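Home | Residents | Venues | Hire a Room | Contact

Mirnstead Community Rooms: Frequently Asked Questions

Last updated 3 March 2026

Shared 14 times

Who may book a room?

Any resident of Mirnstead aged 18 or over may make a booking. Local clubs, schools and registered charities may also book, provided that one adult member is named on the form as the responsible hirer. Businesses are welcome on weekdays only and are charged at the commercial rate.

How far ahead can a booking be made?

Bookings open 11 weeks before the date of use. Regular groups that meet at least twice a month may apply each January for a fixed place in the calendar for the whole year. A fixed place is not carried over, and groups must apply again the following January.

Which rooms are available?

There are two buildings. Rutherford House has the main hall, a meeting room and a lounge on the upper floor. The Walico Annex has a single large studio with a sprung floor, which is suited to dance and exercise classes. The Annex has no kitchen. Floor plans are held at the front desk and may be copied on request.

What does it cost?

Charges are set by the hour and are listed on the Hire a Room page. The minimum booking is two hours. Setting up and clearing away must take place within the time booked, and hirers often find they need a longer booking than they first expected.

A deposit is required for all private parties. It is returned within 14 days of the event if the room has been left clean and no damage is reported. Charities do not pay a deposit. 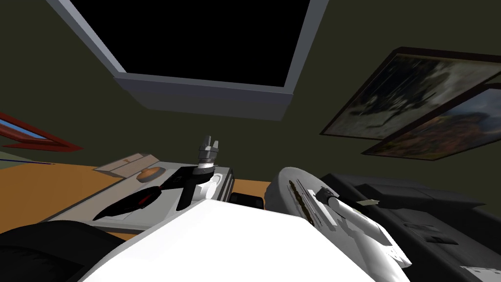 Where a deposit is kept in part, the hirer will receive a written statement of the costs. Any hirer who disagrees with the amount may write to the Rooms Office within 14 days of the date on the statement. The decision of the Office after that review is final.

Can a booking be canceled?

Yes. If notice is given more than 7 days before the event, the full hire charge is refunded. If notice is given later than this, half of the charge is kept. No refund is made when a group does not arrive. Notice must be in writing, and a telephone message is not accepted.

Is food allowed?

Cold food may be brought into any room except the studio. Hot food may be served only in the main hall. Outside caterers must send a copy of their insurance to the Office before the event. Alcohol may be served at private events with prior consent, but it may not be sold without a permit.

May items be fixed to the walls?

No. Tape, pins and adhesive hooks all damage the paint. Free-standing display boards may be borrowed at no charge and should be requested on the booking form. Candles, smoke machines and confetti are not permitted in either building.

How do hirers get into the building?

Both buildings use the Brarnix door entry system. A code is sent by email on the day before the event and works only during the booked hours. Hirers who do not receive a code by 6 p.m. should telephone the Office. Codes must not be posted online or passed to guests.

Is parking provided?

The lot behind Rutherford House is free for hirers in the evening and on weekends. During the day it is shared with the library, and spaces cannot be reserved. Two accessible spaces are marked beside the ramp. Coaches must use the street entrance and may stop only to let passengers off.

How are the rooms funded?

Hire charges meet most of the running costs. The Office also receives a yearly grant of $1,300 from the Mirnstead Benefit Fund, which is used for the repair and replacement of chairs and tables.

How can a problem be reported?

Faults found during a booking should be written in the logbook in the entrance hall. Urgent matters, such as a water leak or a door that will not lock, should be reported by telephone at once using the number printed inside the logbook cover.

Was this page helpful? 7 comments

Back to top | Residents | Venues | Contact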